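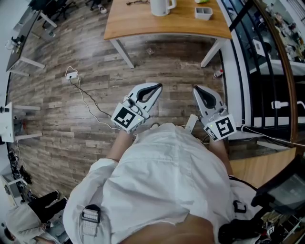
Page last changed: May

Workshop tips for the hand-held gripper group

These tips are for students who join the Wadis club project, where we teach a robot arm small household jobs by doing them first ourselves with the two hand-held grippers. I collected them from our own mistakes. Arnulfo Apaza corrected the part about charging, and my English a little also.

Before you put on the harness

Wear a loose shirt with long sleeves, in one plain colour. White is good. Take off your lanyard and anything else that can swing in front of the chest. Tie long hair behind.

Close the clip first and tighten the shoulder strap after. If you do it in the other order, the strap sits crooked and the unit on your chest looks to one side. Ask a partner to check it from the front, then bend forward once and stand up again. Nothing should slide.

Markers

Each gripper has a black-and-white square marker on its body. Wipe it with a dry microfibre cloth, never with a kitchen sponge, and keep your thumb off it. A scratched marker must be replaced, not coloured in with a felt pen. (Last term we lost 70 recordings to one felt pen.) Spare ones are in the Garrido tin, printed on matte paper. Please do not laminate them, the shine is a problem under the ceiling lights.

Finger pads

The black pads inside the fingers collect flour, dust and grease. Clean them with a damp cloth and a drop of dishwashing liquid, then let them dry before the next task. For the tea task I clean after every 4 recordings, for dry tasks it is enough at the end. A pad that starts to peel at the corner can be glued again, but leave it overnight under a book.

Cables on the floor

We work on a plank floor with the outlets low down, so the cords of the chargers like to travel to where your feet are. While you hold both grippers you look at your hands and you do not see them. Push the cords back to the wall, and use the flat cable cover from Flesuro if you must cross a walking path. Cloth tape is better than clear tape, it leaves less glue on the wood. Old glue comes off with cooking oil and a plastic scraper.

The kettle table

Fill the kettle with cold water only, to the lowest line, and keep its cable at the back of the table. We never record with hot water — this is a rule of Yhon Cárdenas, who supervises us, and he does not discuss it. Put the small containers where you can reach them without leaning. Descale the kettle with 200 mL of white vinegar and the same amount of water, leave it for an hour, and rinse well, or the next person's tea will taste of salad.

For the Flernham competition

Each team brings 2 sets of pads and its own cloths. Practise the complete task slowly, with the same movements each time. If you drop a cup, finish the movement, say "dropped" to your partner and start a new recording.

Put the grippers back on charge with the fingers open. Closed fingers press the pads flat, and in the morning they do not hold a spoon.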